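보도자료
배포 즉시 보도 가능

시스튜버(Cistuver), 낮은 문서 수납장 '미나미(Minami)' 5월 출시
선반은 두 단, 문은 여닫이. 사무실 서류를 한 걸음 안에 두는 밝은 나무 수납장

사무용 가구 제작사 시스튜버가 5월, 밝은색 나무로 만든 낮은 문서 수납장 '미나미'를 선보입니다. 미나미는 책상 옆 바닥에 두고 쓰는 여닫이문 수납장으로, 팀에서 함께 보는 서류철과 바인더를 넣어 두기 위해 설계했습니다. 시스튜버가 문서 수납 전용 가구를 내놓는 것은 처음이며, 준비를 시작한 날부터 첫 양산품이 나오기까지 236일이 걸렸습니다. 기다려 주신 분들께 드디어 소식을 전하게 되어 저희도 무척 기쁩니다!

그동안 시스튜버는 책상과 회의 테이블을 주로 만들어 왔습니다. 그런데 납품한 사무실을 다시 찾아갈 때마다 같은 풍경이 눈에 들어왔습니다. 새 책상 위에 서류철이 쌓이고, 그 위에 또 우편물이 올라가고, 결국 노트북 놓을 자리만 겨우 남는 모습이었습니다. 벽 쪽에는 커다란 캐비닛이 있는데도 다들 책상에 쌓아 두고 있었습니다. 일어나서 걸어가 열쇠를 찾고 문을 여는 과정이 번거롭다는 이야기를 여러 번 들었습니다.

미나미 개발을 이끈 프라서트 옹앗(Prasert Ongart) 제품 디자인 팀장은 "큰 캐비닛을 더 좋게 만드는 일에는 처음부터 관심이 없었다"며 "앉았다 일어나면 바로 손이 닿는 높이에 문 달린 가구를 하나 두고 싶었고, 그 생각에서 출발해 끝까지 왔다"고 말했습니다.

자게이트에서 먼저 써 봤습니다

미나미는 출시에 앞서 공유 업무 공간 '자게이트(Zargate)'에 시제품 8대를 들여놓고 사용해 보는 기간을 가졌습니다. 자게이트는 여러 작은 팀이 한 층을 나누어 쓰는 곳이라 서류의 종류도, 보관하는 습관도 제각각입니다. 계약서를 한 장씩 투명 파일에 끼우는 팀이 있는가 하면, 프로젝트가 끝날 때까지 한 권의 두꺼운 바인더에 모두 묶어 두는 팀도 있었습니다.

이 기간에 가장 많이 바뀐 것은 선반이었습니다. 첫 시제품은 선반을 네 칸으로 촘촘하게 나누었는데, 막상 써 보니 칸이 낮아 바인더를 넣기도 꺼내기도 불편하다는 의견이 쏟아졌습니다. 서류철은 눕혀 넣는 사람이 훨씬 많았고, 눕힌 채로 위에서 표지의 라벨을 보고 찾는다는 점도 그때 알게 되었습니다. 그래서 최종 제품은 위아래 2단으로 정리했습니다. 자주 찾는 서류철은 위 선반에 눕혀 두고, 가끔 보는 것은 아래로 내리면 됩니다.

문도 여러 차례 손을 봤습니다. 처음에는 공간을 덜 차지하는 미닫이문을 검토했으나, 안쪽이 항상 절반씩 가려져 원하는 서류를 찾으려면 문을 이쪽저쪽으로 밀어야 했습니다. 여닫이문으로 바꾼 뒤에는 문을 바깥으로 활짝 열고 선 자리에서 안을 내려다볼 수 있게 되었습니다. 문 안쪽 면의 경첩은 위와 아래에 하나씩 달았고, 문 가장자리 아래쪽에는 작은 어두운색 부속을 달았습니다. 밝은 나무색에 작은 점 하나가 찍힌 듯한 인상이 저희 디자인 팀이 특히 좋아하는 부분입니다.

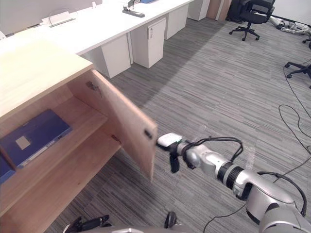
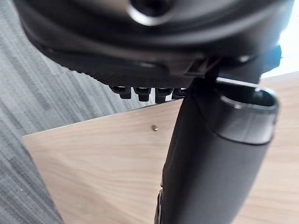 상판과 색, 그리고 바닥

미나미의 상판은 평평한 면입니다. 서류를 꺼내 잠깐 펼쳐 보거나, 넣기 전에 순서를 맞추는 자리로 쓰기 좋습니다. 자게이트의 한 회계 팀은 매주 월요일 아침이면 한 주 동안 처리할 전표를 상판에 모두 올려놓고 나눈 다음 각자 자리로 돌아간다고 합니다. 저희가 생각하지 못했던 쓰임이라 무척 반가웠습니다.

색은 옅은 나무색 한 가지로 나옵니다. 흰색 책상, 회색 카펫처럼 사무실에서 흔히 만나는 색 옆에 두었을 때 가장 편안하게 어울리는 톤을 찾는 데 꽤 긴 시간을 썼습니다. 안쪽 선반도 겉면과 같은 색의 나무로 맞추었습니다. 문을 열었을 때 안이 어둡지 않아 남색이나 검은색 계열의 서류철도 금방 구분됩니다. 어두운 색 내부를 시험한 적도 있는데, 진한 색 바인더가 선반 속으로 사라져 버리는 것 같다는 말을 듣고 바로 접었습니다.

바닥 면은 카펫과 단단한 바닥재 어느 쪽에도 그대로 놓을 수 있습니다. 카펫의 결 때문에 수평이 조금 어긋날 때에는 밑면의 조절 나사를 돌려 맞추면 됩니다. 책상 주변에 전선이 지나가는 곳이라면 문이 열리는 범위를 먼저 확인하고 자리를 잡으시기를 권합니다.

정리 안내 프로그램 '페숨니스'도 함께

시스튜버는 미나미 출시에 맞추어 사무실 서류 정리 안내 프로그램 '페숨니스(Fesumness)'를 시작합니다. 미나미를 구입한 사무실이라면 추가 비용 없이 신청할 수 있고, 저희 직원이 직접 방문해 한나절 동안 서류를 함께 꺼내고 나누고 다시 넣습니다.

진행 방식은 단순합니다. 우선 책상 위와 서랍, 기존 캐비닛에 흩어져 있던 서류철을 전부 한곳에 모읍니다. 그다음 최근에 펼쳐 본 것과 그렇지 않은 것으로 나누고, 남길 서류철의 표지에는 작은 라벨을 붙입니다. 라벨에는 내용과 담당 팀만 적습니다. 날짜까지 적었더니 고쳐 쓰는 일이 잦아 오히려 라벨이 지저분해졌다는 것이 시험 운영에 참여한 분들의 공통된 의견이었습니다.

눕혀 쌓을 때는 한 더미가 너무 높아지지 않게 하는 것이 좋습니다. 맨 아래 서류철을 꺼내려고 위의 것을 전부 들어내야 한다면 며칠 지나지 않아 책상 위에 다시 쌓이기 시작합니다. 페숨니스 방문 때는 팀마다 편한 높이를 직접 꺼내고 넣어 보면서 정합니다.

옹앗 팀장은 페숨니스에 대해 "정리하는 날 옆에 앉아 있으면 도면에서는 보이지 않던 것이 많이 보인다"며 "서류철을 어느 손으로 꺼내는지, 문을 열어 둔 채 일하는지 바로 닫는지까지 모두 다음 제품의 재료가 된다"고 소개했습니다. 이어 "무엇보다 재미있다. 오래 찾던 계약서가 나왔을 때 사무실에서 터지는 환호를 한번 들어 보시면 좋겠다"고 덧붙였습니다.

구입과 설치

미나미는 조립을 마친 상태로 배송되며, 설치 직원이 원하는 자리에 놓고 문과 수평을 확인한 뒤 돌아갑니다. 첫 출고분은 50대이고, 주문이 들어온 순서대로 설치 일정을 안내합니다. 이후 물량은 첫 출고가 끝난 다음 이어서 제작합니다.

선반과 경첩, 문은 각각 따로 교체할 수 있습니다. 오래 쓰다 문이 처지거나 선반에 흠이 생겨도 수납장 전체를 바꿀 필요가 없도록 부품을 계속 갖추어 두겠습니다. 여러 대를 나란히 두실 계획이라면 주문할 때 말씀해 주십시오. 문이 서로 부딪히지 않는 배치도를 그려 드립니다.

실물은 시스튜버 전시장과 자게이트 공용 업무 구역에서 볼 수 있습니다. 자게이트에서는 실제로 일하는 분들이 사용하고 있으므로 방문 전에 안내 데스크에 먼저 알려 주시기 바랍니다. 전시장에서는 평소 쓰시는 바인더나 서류철을 가져와 직접 넣어 보셔도 됩니다. 꼭 가져와 보세요, 직접 넣어 보는 쪽이 치수표를 보는 것보다 훨씬 빠릅니다!

시스튜버 소개

시스튜버는 작은 사무실과 공유 업무 공간에서 쓰는 가구를 설계하고 제작하는 회사입니다. 책상, 회의 테이블, 수납 가구를 만들며, 납품한 곳을 다시 찾아가 사용 모습을 살펴보고 다음 제품에 반영하고 있습니다.

취재 및 제품 문의
시스튜버 홍보 담당
페숨니스 방문 신청은 제품 주문 시 함께 접수합니다.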